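九月这期闲聊:我又开始手抄东西了

上期说好要写阳台上那几盆薄荷的下场,先欠着,因为这个月我的心思全在另外一件事上:抄书。对,就是拿支笔,一个字一个字往本子上抄的那种抄书,小学时被老师罚过的那种!

起因特别小。四月搬家的时候翻出来一本大学时的摘抄本,封面都掉了,里面抄的东西乱七八糟,有诗,有菜谱,有半篇不知道从哪本杂志上来的文章,还有一页全是歌词(现在看脸都红)。我坐在纸箱子中间看了一下午,箱子一个没拆。奇怪的是,那些抄过的句子我几乎都还记得,后来这些年在手机上划线收藏的东西,一句都想不起来。我的收藏夹里躺着2000条,我敢打赌回头看过的没几条。

于是就重新开始了。一开始野心很大,想抄一整本长篇,抄到第二章手腕就不行了,停了好几天,连拧瓶盖都疼。后来学乖了,每晚只抄一页,抄完就收,哪怕正抄到精彩处也收。这样第二天反而会惦记着坐下来。我一般是洗完碗以后抄,九点来钟,楼上那家的孩子练完琴了,整栋楼都安静下来,开一盏灯,倒杯水,手机扔到卧室去。这段时间慢慢变成我一天里最不想让给别人的一段。

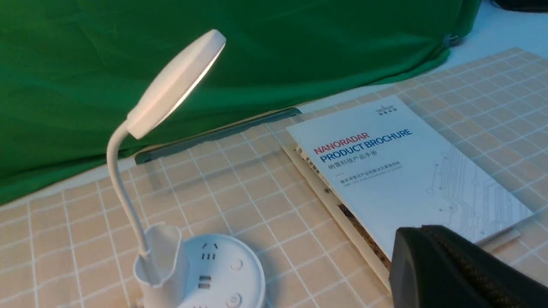 Anong Nakpan来信说她试过三次都没坚持下来,每次都败在字丑上,抄了两行就想撕掉重来,一个本子越撕越薄,最后只剩个封皮。她问我是不是应该先练字再抄书。

我的意见是千万别!先练字等于永远不开始,我练过一阵,描了半本字帖,描到最后一看见“永”字就烦。我的字也不好看,“的”字写快了像个烟圈,抄到后半页整行都往右上角飘。但是摘抄本又不交给谁批改。我现在给自己定了个规矩,写错了就画一道横线,接着往下写,不撕页,也不用涂改液。翻回去看,那些横线还挺有意思的,能看出来哪天困了,哪天在走神。有一页我把“春风”写成了“春饼”,那天肯定没吃晚饭。

再说说本子和笔,好几位读者都问了。本子我用的是Vurkudetti的方格本,格子印得淡,纸有点厚,钢笔写上去背面基本不透。缺点是摊不平,刚买回来得在每一沓中间使劲压一压,听见书脊咔的一声才算老实。笔我换过4支,最后留下来的是Marchand最便宜的那款,笔尖偏硬,适合我这种下手重的人。贵的那支是朋友送的,写起来滑得像在冰上走路,我反而控制不住,供在笔筒里当摆设了。墨水随便,蓝黑色就好,黑的看久了太凶。

抄什么呢?我现在的办法是什么都抄一点。散文抄得最多,句子长短合适,抄着有节奏。诗反而容易抄快,三下两下就没了,得逼着自己慢下来。小说我只抄对话。还有就是一些完全不文学的东西,比如老菜谱里讲怎么发面的那一段,“揉至盆光手光”,多好听啊。药品说明书我也抄过,家里那台旧缝纫机的说明书也抄过,那种文字干干净净的,一句废话没有,抄完再看自己写的邮件,恨不得删掉一半。 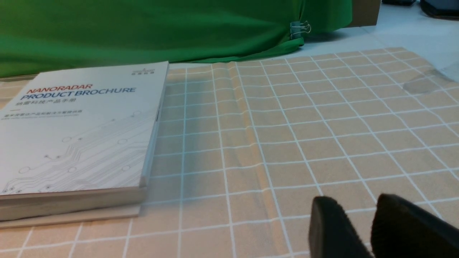

另一位读者的看法不太一样:抄这么多,真不如背几首,抄完合上本子还是别人的,背下来才是自己的,走路排队都能拿出来用。

这话我想了好几天,觉得有道理,又没被完全说服。背书我从小就怵,一想到要背,看什么都像课文。抄的时候我倒是没有任何压力,记得住就记住,记不住拉倒。不过我做了个小试验,挑了一首短的,连着抄了三个晚上,第四天早上刷牙的时候它自己就冒出来了,一个字没错!所以也许这两件事中间没隔那么远。愿意背的朋友继续背,欢迎来信告诉我你们都背了什么,最好别太长,我怕我眼红。

还有人问要不要边抄边写感想。我试过在页边留一条空,结果写的全是“好!”和“怎么想到的”,跟弹幕似的,后来就不写了。倒是会在页脚记一下那天的天气,或者晚饭吃了什么。八月底连着下雨那几天,页脚全是“雨,面条”“雨,还是面条”,看得出来我有多懒。 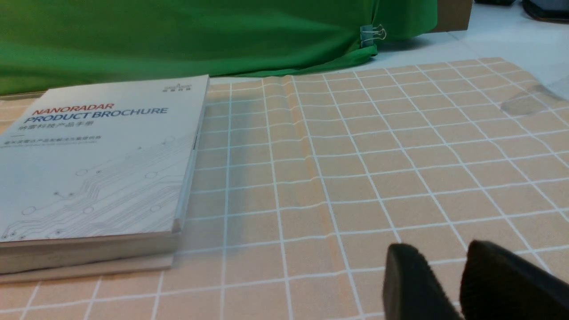
页脚这个习惯是跟我外婆学的。她有个记账的本子,买了几斤米、几块肥皂,旁边偶尔冒出一句“今天隔壁吵架”或者“燕子回来了”。账早就没用了,那些小字我们全家抢着看。我妈说外婆没上过几年学,账本上好多字是照着报纸描下来的,描着描着就会写了。这么一想,她大概才是我们家第一个抄书的人。

好,说正事。Zusgate那边的小书店答应把二楼借给我们一个晚上,大家坐在一起各抄各的,抄完可以念一段给别人听,不想念就不念。自己带本子和笔,书店有热茶,桌子不大,坐得下的人有限,想来的直接回这封信,写上名字就行。住在Zalodstead的几位说路太远,能不能在那边也办一次,我去问问看,要是找到地方下期告诉大家。

另外,我手里还有几本多买的方格本,空白的,57页一本(我也不明白为什么是这个数),想要的来信说一声,先到先得,见面的时候给你。薄荷的事下期一定写。现在我得去抄今天那页了,抄到一个人在雨里等船,昨晚正好停在船还没来的地方。

2021年9月12日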